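The arm that wants to tidy your desk

A home-built robot, a shared workshop and a long argument about what counts as useful

7 min read

Jong-dae Jeon has spent 989 pounds on a machine that puts things back where they belong, and he would like me to stop calling it expensive. 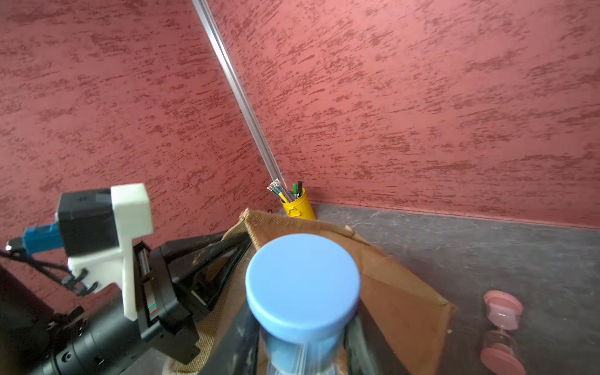
"You're comparing it with doing it yourself," he says. I am, and I intend to carry on. The pitch for home robots has always been that they will take the dull jobs off our hands, and I have yet to meet a job duller than watching one of them try.

Jeon builds at Lollholm, a shared workshop where members pay by the month and argue by the hour. He and Ximeng Wei started on the arm last April. It was to be called Enero, after the month they meant to have it finished by, and the name has survived the passing of the deadline. The aim sounds modest. Enero should pick up small household objects, the sort that drift across a desk in the course of a week, and set them down in the right place without a person steering.

Modest aims are where these projects come unstuck. A factory arm lifts the same part from the same spot all day. A desk offers pens, tubs, scraps of packaging and ornaments with awkward waists, and they are never where they were yesterday. So the pair test in a deliberately cluttered corner, with a yellow pen pot, folded brown material, a pink hourglass and a pale blue container with a flat lid. The container gets a lot of attention. Jeon chose it for being smooth and round, two qualities he now regrets.

Most of the money went on the gripper. Much of the time went on the white 3D-printed bracket that sits on top of it, carrying a black housing and the cable that serves it. Wei drew the first version in an evening and has been redrawing it ever since. One broke along a layer line. Another held beautifully but couldn't be taken off without removing the gripper as well. The present one has a stepped shape that looks fussy until you try to get a screwdriver past it.

"The cable is the real problem," Wei tells me. "You can fix everything else and the cable will still find something to catch on."

They have added a clip. I asked whether the clip had solved it, and Wei gave me the look that plumbers give people who ask if it will leak again.

I should be fair about what I saw. On the evening I visited, Enero was given a run of attempts at the container. Some were very good. The fingers came in low, closed gently and lifted with a steadiness I couldn't match after lunch. Others were dreadful: a nudge, a slow topple, a long pause in which the arm seemed to be reconsidering its career. Jeon keeps a log, and it runs to 109 pages. He is proud of it. I read enough to notice that the word "slipped" appears more often than the word "held".

Ha-rang Yeon, who has the next bench and makes clocks, is unpersuaded. She pointed out that the test corner takes longer to set up than it would to tidy ten desks. Jeon's answer is that the corner is for learning and the desk comes later. I have heard versions of that from much larger outfits with much nicer carpets, and "later" has a habit of staying put.

There is a better argument for what they are doing, though neither of them makes it very loudly. Nearly everything about Enero can be mended by the people who built it. When a shop-bought gadget stops working, it goes in a drawer. When the bracket breaks, Wei prints another. Man-sik Yeo, a retired fitter who drops in on Saturdays, has already copied the design for a camera arm of his own and improved the screw holes while he was at it. That seems to me worth more than a clear desk.

I remain doubtful about the larger promise. Jeon talks of a kitchen version, working title Skusten, that would empty a dishwasher – he has a drawing, and it is a good drawing. Wei changes the subject when it comes up. A kitchen has wet plates, sharp knives and children in it, and a machine that hesitates over a lidded tub has some way to go before I let it near a wine glass.

As I left, they were moving the hourglass a little to the right and starting again.

Last updated: January 10, 2026

Contact the features desk | © Cha Magazine | Back to top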